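08/06/2024
By Ottar Løken

Jamitex Finger Pad Set for Textile Handling

The Jamitex set fits the two-finger Fesodent gripper and is meant for soft goods: clothing, towels, bedding. Each set holds 2 pads. Maximum grip force with pads fitted is 40 N - do not raise it to make up for a worn surface.

Good practice for mixed laundry is to treat every pick as a possible double. Small items get caught with larger ones, so the release check must look for a second item before the count is logged.

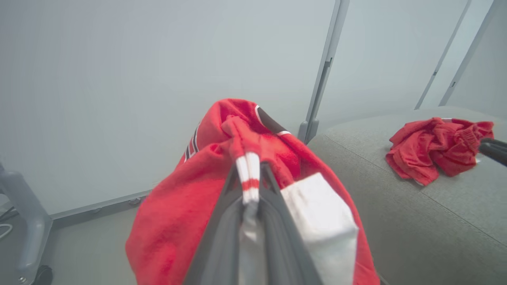

Red garment and striped sock held in one grip, white pad on the right finger.

Inspect pads at the start of each shift and replace them after 8 weeks of use, or sooner if the covering is torn or lifting at a corner. Light scuffs and gray marks are acceptable. Always replace both pads together.

People must stay outside the marked work area while the arm is powered. Stop the arm before freeing a snagged garment by hand - a paused program is not a stop. Write the pad change in the cell log with your initials.

Spare sets are ordered through Hägglund under the Clurnent parts list.

Last updated: December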